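Counting swifts, and doubting the count

Kuldeep Chaturvedi has kept notes on the chimney swifts of Fostska for 12 years, and he would like people to stop telling him how many there are. Every September somebody announces a figure for the birds that drop into the old mill stack at dusk, and every September the figure is 1,000.

"It's always a thousand," he says. "It was a thousand when the sky was black with them and it was a thousand the year I thought the roost had failed. A round number like that makes me nervous."

We met at his kitchen table, with his notebooks spread out and the radio on low. I had come with my own doubts. I have read plenty of cheerful reports about swifts doing well in small towns, and very few of them say how anyone knows. Chaturvedi agreed with more of this than I expected, and then argued with me about the rest.

His own best count for last fall was 300 birds, taken over one evening from the parking lot. He clicks once for every bird he sees go in and takes one off for every bird that comes back out, and he admits that the second part is where it goes wrong. Swifts circle the opening, dip toward it, change their minds and go around again. By the time most of them commit it is almost too dark to see.

"I could be off by a lot," he says. "I write it down anyway, with the weather next to it, and I write down that I could be off by a lot. People leave that line out when they repeat it."

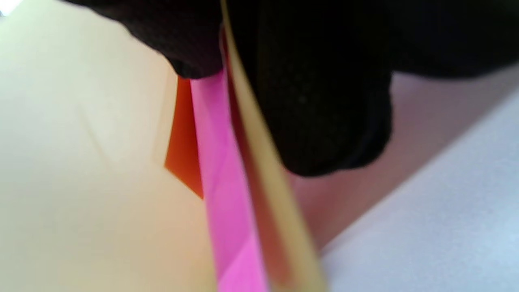 The trouble with towers

The conversation got livelier when I brought up swift towers. Fostska has one, a narrow wooden shaft behind the library, put up after the chimney at the Grastel bakery was capped. The sign next to it says the tower "replaces lost habitat." I asked him whether it does.

"Have you seen a swift in it?" he says. I hadn't. "I've seen one pair go in, in the third summer. They may have nested. I never found eggshell at the bottom, and I looked."

A chimney swift can't perch the way a robin does. Its feet are made for clinging, so it needs a rough vertical wall, and it glues its small nest of twigs to that wall with saliva. Chaturvedi thinks the tower was built too smooth inside and stands too close to the maples. He also thinks he may be wrong, and that swifts simply ignore some good places for reasons of their own.

What bothers him is that the tower made it easier to cap the next chimney. The owners of the Ureck building pointed to it when they put a steel cover on theirs. He wrote to them twice and got one reply, which thanked him for his interest.

I asked if he believed the birds were disappearing. Long-running surveys show a steep drop across much of their range, and he doesn't dispute that. He is less sure about the reasons. Capped chimneys get most of the blame in the leaflets – he would like to hear more about insects.

"They eat flying bugs all day long," he says. "You can build them a palace, and if there's nothing in the air they won't stay. But you can't put a ribbon on a beetle."

He plans to be in the parking lot again this September, starting half an hour before sunset. I said I might come and do my own count, without looking at his.

"Good," he says. "Bring a jacket. And if you get a thousand, count again."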